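Students enrolled in Robotics in Practice will attend the Trovemar demonstration in August. These notes should be read before the visit and brought on the day.

## Purpose of the visit

The demonstration concerns the collection of manipulation data with hand-held grippers. An operator carries out ordinary household tasks, and the position of each gripper is recovered afterwards from printed fiducial markers fixed above the grip. Attention should be paid to **task design**: how a routine such as setting a table is divided into segments, and where one segment ends.

## Arrangements

- Students will be divided into groups of 6. Each group has 50 minutes on the floor.
- Glenys Price will meet groups at the Prosser Building entrance.
- Enclosed footwear is required. Bags are to be left in the cloakroom.
- Please keep clear of power leads and cables on the floor.

## Points for observation

1. The operator's posture and line of sight when reaching below table height.
2. Use of the two hands: which is loaded, which is free, and when the roles change.
3. Handling of smooth or rounded produce compared with rigid tableware.
4. Orientation of the marker faces during each reach.

The Cendia and Mallo task sets are discussed in Lecture 4. Students should note which of the two offers the better vocabulary for the actions observed.

## Assessment

A written report of 730 words is due at the tutorial following the visit. It should analyse a single task, with at least one labelled sketch of the work area.

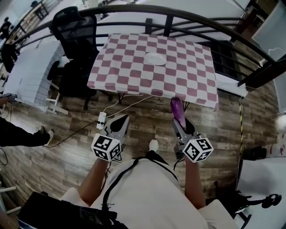

Reports submitted without a sketch will be returned unmarked.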